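How I look after a two-arm sorting cell, a thread

Posts by the Gostetti cell keeper, 2025-10-05

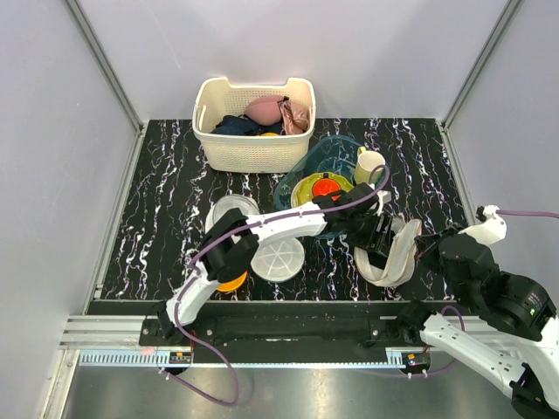
Both arms at the fabric bag, dishes in the teal bin, laundry basket at the back.

1/ I've been meaning to write this one for ages. People see the clips of our arms doing chores and ask about the software, and I love the software, but I spend my days on the other stuff. Screws, cables, wall panels, where the bin goes. So this is a thread about how one small cell is set up and kept alive. Long one, get a drink!

2/ The cell is called Gostetti. Two little arms, white links and black joints, each on its own bracket on a black beam along the front. They reach in over a black marble-look surface. The jobs are all household stuff: dishes into a bin, clothes into a basket, things into and out of a soft bag.

3/ The soft bag is my favorite task and the one that beats up the hardware the most. One gripper goes down into it, the other comes in from the side. Both arms end up working inches apart over a thing that folds any way it likes. If anything in the cell is a hair out of line, the bag will find it before I do.

4/ So, setup. Start at the base, always. I know you want to start with the grippers. Everybody wants to start with the grippers.

5/ Each arm sits on a mounting plate with big round silver screws you can get at from the front. I snug those, then go back and do them again after the first hour of running. They settle. Every single time I skip the second pass I'm sorry by the afternoon.

6/ I put a dot of paint pen across the screw head and onto the plate on the spare rig at Gbeho (our other bench). One glance and you know if it moved. Haven't gotten to it on this one yet. It's on the list, under eleven other things on the list.

7/ Next, square the arms to each other. I don't trust the beam for this, even though the beam is good. I drive both arms to touch the same point in the middle of the surface, one after the other, with a pin held in the gripper. If the two marks don't agree I fix the mount first and the numbers second. You can hide a crooked mount in software and it will haunt you.

8/ After that I do the same touch test at the far corners of the reach. The middle can look perfect while the back left is off by the thickness of a dish rim. Guess how I learned that. (Dish rim.)

9/ OK, cables! My true passion. The purple ones on these arms are soft and bendy, and I'd pick that over stiff cable any day. The run goes along the forearm, down past the elbow and the lower link, swings out in a wide loop under the front, and comes back up to a small board tucked under the base.

10/ That wide loop looks sloppy. Visitors want to tidy it. Please leave it alone! The arm needs that slack when it stretches, and a cable with no slack pulls on its connector every time the elbow opens.

11/ How much slack? I put the arm in its worst pose, all the way out and twisted, and make sure the loop is still a loop. Then I fold it all the way in and check that the loop hasn't dropped onto anything that can grab it. There's a toothed rack running under the beam on this cell, so that second check matters a lot to me.

12/ The other spot to watch is the wrist. The cable makes a little arc there, and the arc swings through the same air as the mugs and bowls. Too big and it hooks a mug handle. Too small and it goes tight when the wrist rolls. I adjust it by hand, roll the wrist through everything it can do, adjust it again. It's fussy and I enjoy it more than I should.

13/ Boards next. One small board under each base, black with orange and red bits, little white connectors. We had 8 dropouts in June on one arm and I blamed the firmware, the power supply, the weather. It was a connector that was in almost all the way. Almost!

14/ So now the routine is: power off, press each white connector home with a thumb, give it a gentle tug by the housing. Never by the wires. Power on, move each joint a little way by itself, and only then let the arm do a whole motion.

15/ A word about the walls. Ours are plain pale panels, kind of gray with a hint of lavender, with metal strips down the corners. They're dull on purpose. The cameras see the things on the table and not my coffee, my jacket, or whoever is walking by.

16/ Wipe the walls. I mean it. We had a run where the picking got strange toward one side, and I spent 2 days on calibration before I noticed a greasy handprint at exactly the height of the basket. Mine, I'm pretty sure. I cleaned it and the strangeness stopped. Was it the handprint? I can't prove it. I wipe the walls now.

17/ The surface gets a damp cloth and then a dry one. No spray near the arms, ever. I spray the cloth out in the hallway like some kind of weirdo. The marble pattern is great for giving the cameras something busy to deal with, but crumbs and lint vanish on it, so run your palm over it too. You'll feel what you can't see.

18/ Props! A perforated laundry basket at the back for the clothes, and a see-through teal bin closer to the front for the dishes. Lime green, red-orange, cream. I like loud colors for the first week after a repair, and then I swap in the boring stuff and see who complains.

19/ I don't line the bin up with the walls. It sits at an angle and gets nudged between runs. If the arms only ever meet a perfectly square bin, they get good at one bin in one place, and then you bump the table and the whole act falls apart.

20/ Same with the dishes. Stack them a little off. Let the mug lean. Leave a lid or two lying out on the surface. I used to set the table like my grandmother was coming over and all our results looked amazing, and then we took the task over to Driston, where they don't, and oh boy.

21/ Fabric sheds, by the way. Put clothes and bags in a cell and you get fluff, and the fluff heads straight for the gripper. I go over the fingers with a dry soft brush at the end of a session, and pick threads out of the joint with tweezers. Twist the thread around the tweezers, pull slow. If it fights you, stop and take the finger off.

22/ Gripper fingers wear on the tips first. Run a fingernail across. If it catches on a ridge, swap the pair. Always the pair! One new finger against one old finger closes crooked, and a crooked close will drop a thin bowl edge nearly every time.

23/ Fingers off, fingers on: check the zero. Close the gripper on nothing, read the number, close it on a bit of card, read it again. Write both down. I keep them in a paper notebook hanging off the rig on a string, and the notebook has outlived 2 laptops.

24/ The white bracket up on the wrist gets bumped more than any other part of the arm. It sticks up, and soft things love to snag on it. I check it with my fingers before every session – no tools, only a gentle push each way. If it moves at all, I tighten it and redo the touch test from post 7. Yes, the whole thing. Yes, even right before lunch.

25/ Let's talk about the two grippers getting close to each other, which the bag makes them do constantly. I set a slow zone in the middle of the surface. Outside it they can move at normal speed, inside it they creep. We lost some cycle time to that and I don't miss a second of it.

26/ Before the slow zone we had one really solid knock, gripper to gripper. It sounded like a dropped fork. No broken parts, but one wrist had a tiny bit of play afterward that I could feel and couldn't see. If you have a knock, don't trust your eyes. Hold the forearm still, wiggle the wrist, compare with the other arm. Having two arms is wonderful for this – you always have a healthy one to compare against (I hope).

27/ Elbows. They're the big black lumps in the middle of each arm and they work hard. After a long session I rest the back of my hand on each one. I want them to feel alike. If one is clearly warmer, I look for a cable dragging, a screw too tight, or an arm being asked to hold itself out straight between runs for no good reason.

28/ That last one was us. Our parking pose had one arm hanging out there like it was waiting for a bus. I changed it to fold back toward its base, and the elbow on that side stopped running warm. Ten-minute fix, should have been done on day one.

29/ My start-of-session list, as taped to the cabinet:
Base screws, look and touch.
Connectors, press.
Loops clear of the rack.
Wrist bracket, push.
Fingers, fingernail.
Surface, palm.
Touch test, middle only.
One slow run with an empty gripper, hand near the stop.

That's 8 lines and I can do it before the kettle boils.

30/ End of session is shorter. Park folded, power off, brush the fingers, empty the bin, put the cups back in the crate, write in the notebook. I write something even when nothing went wrong. "Fine" with a run number next to it is really useful three weeks later when you're trying to work out when things stopped being fine.

31/ We passed run 2,572 on this cell and most of the original parts are still on it. Fingers have been swapped plenty, one cable, one bracket. I'm so fond of this little rig. The folks over at Greltotia are putting together one like it and asked for my notes, and my notes were mostly arrows and swearing, so here we are.

32/ Things I still haven't solved, if you have ideas: shiny fabric. It wrinkles and throws bright spots everywhere, and the depth goes fuzzy right where the gripper wants to be. I've tried turning the lights down, and then everything else gets worse. Two softer lights instead of one? A cover over the one we have? Tell me what you did!

33/ And clear lids with ridges. Half the time the arms see them fine, half the time they seem to see table. I'm going to try a different angle for the light next and will add to this thread once I've had a proper go at it.

34/ Somebody already asked in replies which brush. It's a makeup brush, a cheap wide one. Get a few. Label them so they don't wander off.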